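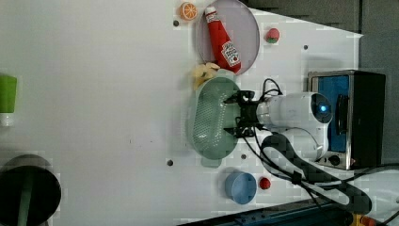 Gritamar Community Bulletin | Issue 266 | Page 3

Toy Kitchen Sets Added to Family Lending Collection

The Gritamar Toy Library has added a range of play kitchen sets to its family lending collection, the library announced in July. The sets hold toy tableware, plastic strainer baskets, pretend groceries and plush food, and may be borrowed by any household with a current family card.

The addition brings the number of items in the early childhood section to 973. Play food has been among the most requested categories at the Gritamar branch for several years, and families had often faced a long wait for the few older sets available. Most of those older sets had lost pieces over time and were withdrawn in the spring.

Each new set is packed in a lidded bin with a printed contents card. The contents vary from one bin to the next. A typical bin includes plates, a strainer basket, one or more toy condiment bottles and a selection of plush food. The pieces are stored together and are lent only as a complete set. Requests for single items cannot be accepted.

The mint-green strainer basket is an oval with a raised rim, a short tab handle and a bottom perforated with small holes. The library expects it to be used for pretend rinsing, for sorting and for carrying food from one part of a room to another. The round plate is lavender-grey, with a thin raised rim. The red toy ketchup bottle has a white cap and a white label printed with a small tomato.

Plush pieces were chosen to go with the harder plastic ones. Staff at the Laslow branch, where an early group of sets was made available to families, reported that younger children tended to reach for the soft food first, while older children were more likely to set out plates and take orders. Both groups made frequent use of the baskets – often for purposes unrelated to food.

The purchase was funded through the annual Harb Fund grant for early learning materials. The grant also covered replacement bins, new shelf labels and a supply of mesh laundry bags for the plush items. A second group of sets is planned for the Trukeo branch once shelving work there is complete.

Borrowing terms

Kitchen sets are lent for three weeks and may be renewed once if no other household is waiting. A family card is required, and one kitchen set may be borrowed on a card at a time. Reservations may be made at the desk or by telephone. Sets that are not collected within five days of notice will be offered to the next household on the list.

The library asks that borrowers check the bin against the contents card before leaving the building. Missing or damaged pieces should be reported at that time so that the record can be corrected. There is no charge for ordinary wear. Lost pieces are charged at the replacement price shown on the card.

Care and cleaning

Plastic pieces should be washed by hand in warm, soapy water and dried completely before they are returned to the bin. They should not be placed in a dishwasher. Particular attention should be given to the holes in the strainer baskets, where modeling dough and sand are known to collect. Households are asked to keep both materials away from the sets.

Plush food should be surface cleaned with a damp cloth. Items that need a full wash should be placed in the bag provided and returned separately to the desk, where they will be laundered before the set is lent again. Toy bottles should not be filled with water, paint or real food.

All pieces are intended for pretend play only and should not be used to prepare or serve meals. The recommended age for each set is printed on the front of the bin. Adult supervision is advised at all times, particularly where children under three are present.

Set-out table

A set-out table will be kept in the play area at the Gritamar branch through the end of the season, so that families can look over a selection of pieces before placing a reservation. Items on the table are for use in the building and may not be checked out. The play area opens at 10 a.m. and closes 30 minutes before the rest of the branch.

Donations of used play food cannot be accepted at this time. Households wishing to give new, unopened items may ask at the desk for the current list of needed pieces.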